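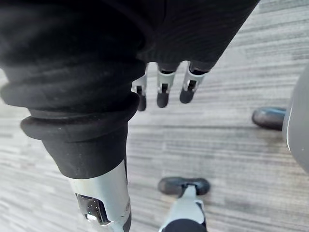 I've had the Kusdale upper arm blood pressure monitor since February, and as I've been asked about it at least twice at choir I thought I'd write it all down in one place.

Bit of background: my GP wanted a week of home readings, morning and evening, after I'd come up high in the surgery (I always do, I get myself in a right state in waiting rooms). My old Nusix wrist one had given up by then, and it was never much good anyway. You had to hold it level with your heart and if you slumped even slightly the number jumped.

The Kusdale is so much easier! You slide the cuff on, press the one big button and sit still. It blows up quite gently, takes under a minute, and the figures are large enough that I don't need my glasses. It stores 173 readings for each of two people, so Teodor has his and I have mine, and it averages the last three if you hold the button down.

I took it along to the practice nurse, Marcela Hájek, and she did mine on hers straight after. There were 3 points between them on the top number, and she was perfectly happy with that.

Now the grumbles. The cuff is stiff when new and the Velcro is LOUD, not what you want at seven in the morning with someone asleep next to you. The tube could do with being longer. There's an app, and I gave up on it after two evenings because it kept logging me out, so I just write everything in a notebook like my mother did. Also no mains lead in the box, only batteries, which is mean at this price. Mine was £29 in the sale, and I'd have been crosser at full whack.

One tip: check the cuff size before you buy. My sister Danica got the standard one and it pinched, and her readings came out silly until she swapped to the large.

Four stars from me. I'd buy it again, though I'd get the lead at the same time.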